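주방 작업대에서 로봇 시연 데이터 모을 때 알아두면 좋은 요령

집 부엌이든 연구실 한쪽에 차린 모형 부엌이든, 로봇 팔에게 집안일을 가르치려면 결국 시연을 많이 모아야 합니다. 저희 Udden 작업실에서도 그동안 모은 에피소드가 1879개가 됐어요! 하다 보니 살림 요령이랑 겹치는 게 참 많더라고요. 그중에 잘 먹힌 것들만 적어 봅니다.

1. 상판부터 닦고 시작하기
기름기나 물 얼룩이 있으면 물건이 미끄러지고 조명도 번들거립니다. 마른 극세사 천으로 한 번, 살짝 적신 천으로 한 번, 다시 마른 천으로 마무리하면 됩니다. 저는 이걸 아침 9시 루틴으로 굳혔는데 하루가 정말 편해졌어요.

2. 배치는 매번 조금씩 바꾸기
접시가 늘 같은 자리에 있으면 모델은 접시를 안 보고 자리를 외워 버립니다. 한 판이 끝날 때마다 물건 두세 개를 한 뼘쯤 옮기고, 방향도 돌려 주세요. 같은 배치로는 여섯 번까지만 찍는다는 규칙을 세워 두면 헷갈리지 않습니다.

3. 상관없는 물건도 섞어 두기
깨끗한 상판에 물건 하나만 놓고 모으면 수집은 빠른데, 진짜 부엌에 가면 금방 헤맵니다. 과일 모양 소품, 뒤집개, 접시 같은 걸 주변에 흩어 놓으세요. 어수선할수록 좋은 데이터가 나온다니, 정리 못 하는 사람한테는 이보다 신나는 일이 없죠!

4. 조종은 천천히, 멈칫거림은 짧게
초보 때는 물건 위에서 한참 망설이게 됩니다. 그 망설임까지 그대로 학습되니까, 손에 익을 때까지 연습용으로 대략 16판은 버린다고 생각하세요. (저는 더 버렸습니다.)

5. 눕혀 놓은 병은 몸통을 노리기
소스병은 세워 두면 쉬워 보여도 툭 치면 넘어가거든요. 그러니 누운 상태의 시연도 꼭 넣어 주세요. 채반처럼 테두리가 있는 그릇에 담아 두면 병이 굴러다니지 않고, 그리퍼를 바로 위에서 내릴 때 테두리를 피하는 연습도 됩니다. 케첩병은 뚜껑 쪽보다 몸통 쪽으로 접근하는 걸 추천합니다.

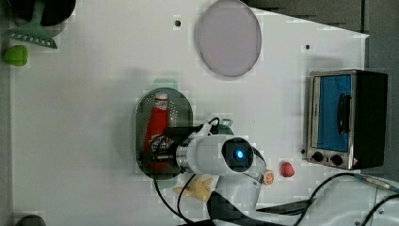

6. 실패한 판도 이름 붙여 보관하기
떨어뜨린 판, 헛집은 판을 바로 지우지 마세요. 저희는 Jerent라는 폴더를 따로 만들어 "놓침", "밀림", "충돌"로 나눠 둡니다. 나중에 무엇을 더 모아야 할지 볼 때 이 폴더부터 열게 돼요.

7. 메모는 그 자리에서
한 번에 80판씩 묶어 저장하고, 묶음마다 조명, 물건 목록, 조종한 사람을 한 줄로 적어 둡니다. 냉장고에 붙이는 화이트보드면 충분합니다. 저녁에 몰아서 쓰려면 오전에 접시가 어디 있었는지 절대 기억 안 나요!

최근 글
- 실리콘 뒤집개 냄새 빼는 법
- Brallow 선반에 케이블 깔끔하게 묶기
- 채반 구멍에 낀 찌꺼기, 칫솔로 해결
- Oláh식 서랍 칸막이 만들기
- 오븐 토스터 유리문 얼룩 지우기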